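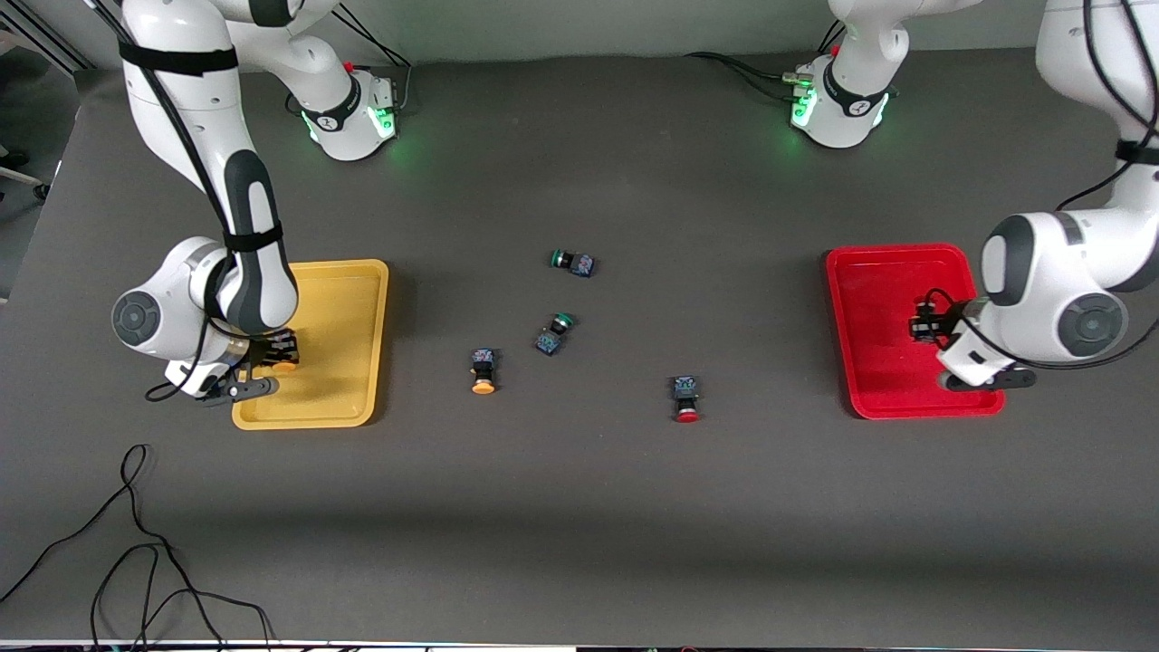 Tue 17 June

Walking log, week 3 after the knee was cleared for hills.

Drove out to Tandham and took the Skitano trail from the lower lot. Plan was to turn around at the second footbridge. Felt fine there, so I kept going to the saddle. Total climb 3,000 feet by the map, which is more than I have done in one go since before May.

Going up: no pain, breathing hard but steady. Pulse 86 after a sit-down at the saddle. Ate half a sandwich and an orange. Wind was strong enough that I put the jacket back on.

Coming down: knee started to ache below the kneecap at the long stone steps. Shortened my stride, used both poles, went down sideways on the worst of it. Ache stayed the same all the way to the car and got no sharper. Left hip tight too, probably from favoring the other side.

Mood: low when I set out. Had slept badly and nearly stayed home. Caught myself going over the same old list of things I can't do yet, and stopped at the Baxter overlook to write them down. Two of them are out of date, so I crossed them off.

Evening: iced the knee, feet up, some swelling on the inside. Did the Grulelum stretches except the deep squat.

To do:
Rest day tomorrow, flat walk the day after.
New rubber tips for the poles.
Ask at the clinic about going downhill, and whether 100 step-downs a day is too many.
Skip the saddle until the swelling is gone. Footbridge only.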